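Reading a Maple Board Before the First Cut

Maple is usually sold by thickness and grade, and neither figure says much about how a given board will behave under a plane. For that the grain has to be read, face by face, and preferably before the board is paid for.

Start with the long lines. Where they run straight and parallel to the edge, the wood planes cleanly in one direction. Where they swirl, the fibres rise and dip through the surface, and a blade that cut well a hand's width away will begin to tear. Grondley, the timber yard, puts such boards in a separate rack at 20 per cent above the plain stock. Joiners at the Naidu workshop buy from it for drawer fronts and leave it alone for rails.
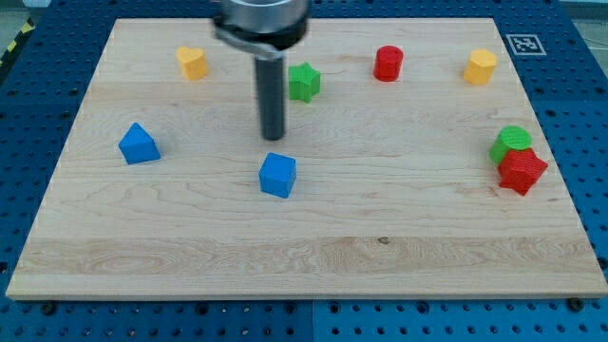 Maple board with a band of stronger figure and a small dark knot.

A small knot needs its own check. Press the edge of it with a fingernail. If it is tight and level with the surface it can stay in a panel, though it should be kept clear of any joint. A loose one is drilled out and plugged, with the grain of the plug set in line with the board.

Take light passes over figured areas and sharpen beforehand. A cabinet scraper will deal with the last of the tearing. Sand along the grain only, and wipe the face with white spirit before finishing, as scratches hidden on pale wood show up at once under the liquid.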